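**Unit 7: Collecting demonstrations for a pick-and-carry policy**

*Course handout, Husia lab section. Read before Tuesday.*

An example in this unit is one complete attempt at a task, stored as camera streams, joint positions and gripper commands on a shared clock. The Wukari set used in the exercises holds 956 attempts, of which 679 passed review. The rest are kept under a separate label and are not used for training.

**7.1 Start positions**

If every attempt starts from the same spot, the policy learns the spot. Choose the start square from the printed list before each attempt. Do not choose by eye. Write the square number in the log even when it repeats.

**7.2 Camera views**

Wrist views show contact and finger position but lose most of the surroundings, and bright backgrounds wash out. A higher view gives the layout of the floor. Strong motion blur is common at the wrist. It is not in itself grounds for rejecting an attempt. 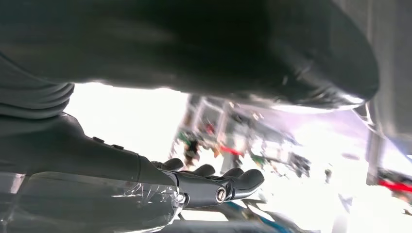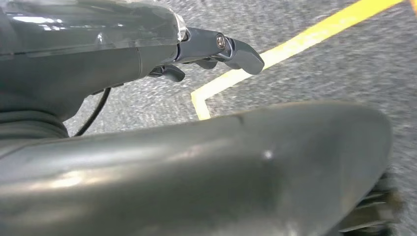
Floor squares and a held part, from the head camera: 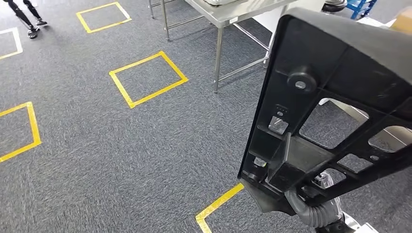
**7.3 Review**

Reject an attempt if any stream drops more than 11 consecutive samples, or if the operator stops midway for a reason unrelated to the task. A slow grasp or a second try at a grasp is kept. Corrections of this kind are scarce in the Wukari set, and policies trained on it recover poorly from a missed grasp.

Split by session. Attempts from one session share lighting and operator habits, and a random split places near-copies on both sides.

Exercise: using the Erraji log format, list the fields needed to rebuild the start square of each attempt.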